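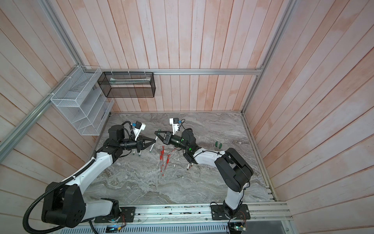

*White wire rack and black mesh basket, back left. Gray marble-pattern top.*

To: brundthorpe-worktops
Date: 18 January 2024
Subject: Re: Racks on the wall vs. drawers under the table

On the list, a Brundthorpe member wrote:

> I've gone over to wall storage completely and I don't see why anyone
> still bothers with drawers. The Skodari wire rack took me 20 minutes
> to put up, it holds every marker I own, and the table stays clear all
> day. Cable ties are plenty strong. If you have plank walls like mine
> you can hang things anywhere you want. I'd say it has freed up half
> my surface. Try it before you knock it.

I did try it, in November, and I'm not sold.

First, the ties. Mine were the small white kind, same as the ones at the top of the rack in the picture, and I have no quarrel with them for holding up an empty rack. Fill it with jars and scissors and ask me again. The Nuttall catalog says "up to 500 ties per bag" as if quantity were the issue. I went to screws inside of a week.

Second, "the table stays clear all day." Does it? Look at the picture again. There's a rack and a basket on the back wall, and the markers are still down by the tabletop, green caps and all. My table looks the same by lunch. A marker goes back in the rack when I remember, and I mostly remember at suppertime.

The stepped shelves bother me too. They slant, and I understand the idea is that you can see what's in the back row. Fine for packets. Anything round on mine rolled to the front and sat there in a heap, so I was digging through it the same way I dig through a drawer, only standing up.

I'll give you the mesh basket. Fixing it to a rail is a better plan than hanging it on planks, and a long flat thing can lie lengthwise in it without getting bent. I'd put one up tomorrow if I had a rail. I don't, and the Natamard rail kit was 228 with the corner post, which is a lot to pay for somewhere to keep a ruler.

As for planks letting you hang things anywhere, mine are 17 years old and softwood, and every hole I've regretted is still there. Pale ones like those would show it worse, I'd think.

What I'd like to hear from the wall people:

- How much does your rack weigh loaded, and what is it hanging from?
- Do you put things back during the day or only at the end of it?
- Has anybody found a divider that fits a slanted shelf and stays put?

"Half my surface" I'll believe when I see a before and an after taken at the same hour. Until then the drawers stay. They stick in damp weather and I complain about them every year, but the markers don't roll out.

Also, whoever asked about marble-pattern tops: pencil wipes off mine with a damp rag. Red ink did not.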